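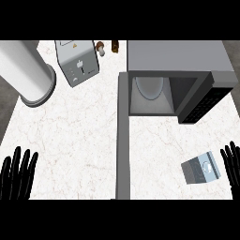

Section 3: Setting Up Your Ward Watch Page

Welcome to the fun part! You've installed Petura, you've picked a password, and now you get to build a page that tells your neighbors what the Halton town council is up to. Most people finish this section in one sitting, and once the page is running it mostly looks after itself.

Before you start

Have these ready:
The email address you used when you registered
The name of your ward, spelled the way the town clerk spells it
The web address of the council's public meeting calendar
A short description of your page, no longer than 400 characters

If you are setting up a page for a group, decide now which member will hold the owner account. Ownership can be moved later (see Section 7), but it takes two emails and a waiting period, and it is much nicer to get it right the first time.

3.1 Create the page

1. Sign in and choose New Page from the left-hand menu.

2. Pick Council or Board as the page type. The Candidate type looks similar, but it leaves out the vote tracker, and you will want the vote tracker!

3. Type the name of your ward. Petura will suggest matches as you go. Click the right one instead of pressing Enter, so that the page picks up the ward boundaries as well as the name.

4. Paste in your description. Plain language works beautifully. "Votes, agendas and appointments for the Sandoval ward" says everything a first-time visitor needs.

5. Click Save Draft. The page now exists, but only you can see it.

Note: If your ward doesn't show up in step 3, it may have been renamed at the last redistricting. Try the old name. If that fails too, choose Add by Hand and upload the boundary file from the county elections office.

3.2 Connect the meeting calendar

This is where the page starts to come alive. Petura reads the council's own calendar and pulls in each meeting with its agenda, so you never have to type one out.

1. Open your draft and go to Sources.

2. Choose Add Calendar and paste the web address.

3. Wait for the green check mark. Large calendars can take a few minutes, and you can carry on with something else in the meantime.

4. Look through the list of meeting types and tick the ones you want. Full Council is ticked already. We love having Planning and Budget on there too – so many decisions get shaped in those rooms before the full council ever votes.

5. Set how far back the page should go. One year is a good place to begin.

Caution: Do not add the same calendar twice under two different addresses. Petura treats them as separate sources, and your followers will get two alerts for every meeting. If you have already done this, delete the newer source first and then press Rebuild.

3.3 Add the council members

1. Go to People and choose Import from Roster.

2. Check each entry against the official roster. Pay special attention to members appointed to fill an empty seat, who often appear with the wrong start date.

3. For each member, choose Elected or Appointed. Appointed members get a small gray label beside their name.

4. If someone has resigned, do not delete the entry. Open it, choose End Term, and enter the last day served. Deleting removes every vote that person ever cast from your page, and those old votes are some of the most useful things on it.

5. Click Save.

Note: A resignation announced for a later date can be entered right away. The member stays on the active list until that day arrives, then moves to Former Members overnight.

3.4 Set up alerts

Followers can hear from you by email, by text message, or both. Email is unlimited. Text messages are capped at 1000 a month on the basic plan.

1. Go to Alerts and switch on the ones you want: New Agenda, Vote Recorded, Appointment, Resignation, Meeting Canceled.

2. Choose the sending hours. Council meetings can run late, and a buzzing phone at midnight wins no friends. Anything held overnight goes out at the start of the next sending window.

3. Send a test to yourself and read it on your phone, where most of your followers will be reading too.

Caution: When you reach 995 text messages in a month, Petura pauses texts and sends the remaining alerts by email. The last few are held back for Meeting Canceled notices. You can't turn this off.

3.5 Publish

1. Click Preview and read the page from top to bottom. Click a vote, click a member, click an agenda.

2. Fill in the About This Page box. State who runs the page, and whether any of you hold office, work for the town, or are running for a seat. The Publish button stays gray until this box is filled in.

3. Click Publish. Your page is live!

4. Copy the short link and share it. Library bulletin boards and neighborhood newsletters are great places for it.

Note: Pages built with the October release show the old vote tracker until you press Rebuild once. It's worth doing – the new tracker lets readers sort by member and by topic.

If you also use Plorisska for public records requests, leave it disconnected until your page has been published. The steps for linking the two are in Section 4.

Section last updated 19/11/2022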